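Workshop Tips: Planning the Bench Before You Buy the Arms

Most of the money mistakes I see in small shops getting into robot arms happen before the arms arrive. People price the arms, get a number they can live with, and order. Then the rest of the list shows up one invoice at a time. These are notes from setting up benches for light assembly, the kind where an arm picks up a small part and puts it into a housing or sets it on a stand.

Start with the table. Measure the full reach of the arm from the center of its base and draw it out on the floor with chalk or painter's tape. If you are putting two arms on one table, draw both circles and look at where they overlap. The overlap is your real work area. Everything outside it can only be served by one arm. Rhiannon Humphreys bought a table 30 inches deep for a pair of arms and had to replace it in February, which cost her the price of the first table plus the freight to get rid of it.

Buy the frame and the table together if you can. Aluminum extrusion is easy to add to later, but only if the first pieces have open slots where you need them. Leave the corners accessible. You will want to hang lights and cameras from them at some point even if they are not in this year's budget.

Put a mat down. A plain one in a single dull color is best, large enough to reach nearly to the edges. It keeps small parts from rolling and saves the tabletop. Buy 2 of the same mat while the color is still in stock. Creases in a new mat will mostly relax if you lay it flat for a few days before you mount anything on top of it.

Sort out the cables on paper first. Each arm has power and data, each gripper may have its own line, and so does anything else you mount. Add up the lengths with the arm fully stretched, then add slack. I keep a line in the budget for ties, straps, sleeves and spare connectors, and I have never come in under it. Around $80 per arm is what I put down now.

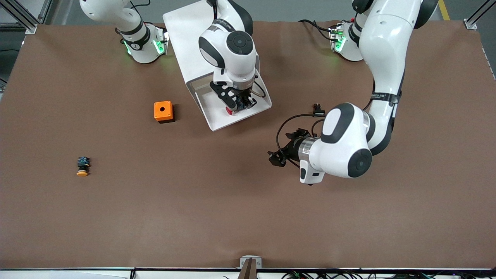

Fixtures are the item people leave off completely. A stand, a tray, a small box that holds a part at the same height every time: none of these cost much in material, but somebody has to make them and then make them again when the first ones are a little off. Bent sheet is quick and cheap for an angled stand. Put a lip on the low edge so parts don't slide off the front. For boxes with a hole in the top, order or print a few with slightly different hole sizes and keep the one that works. Mark the size on the bottom.

Use color to your advantage. If a part is red, don't set it on a red fixture. It helps the cameras if you have them, and it helps the person who has to reset the table.

Grippers deserve their own line. The one that comes in the package is usually fine for testing. Before you order anything fancier, collect the smallest and the largest part you plan to handle and try both. Dineo Mnguni does this with a shoe box of sample parts that she takes along to every demo. She turned down the Larkura package after ten minutes because the fingers closed too wide for her smallest button, and she went with a plainer Kokton set. Spare fingers or finger pads should be in the first order. They wear, and shipping on one small bag is silly money.

A few smaller things worth writing down:

Leave the front of the table clear. You need a place to put your hands and a tray of parts.

Check the floor. If your arms sit near a walkway, plan on floor tape, and ask your insurance company what else they expect before you sign for the equipment.

Ask where the stop button goes and how long its cable is.

Get the clamp sizes for your table edge. I once paid $400 for a set of mounts that would not open wide enough for the tabletop we had.

Budget hours as well as dollars. A two-arm bench takes me most of a week to get to the point where it does one simple job, and longer if the fixtures are new. Caradog Foulkes, who runs the shop next to mine, writes his setup hours on the same sheet as the purchases and prices them at his normal shop rate. I copied that from him.

On used equipment: fine for tables, frames and power supplies. For arms, ask for the running hours and the name of whoever serviced them last, and see every joint move before you pay. Check that the software license can be transferred and get that part in writing.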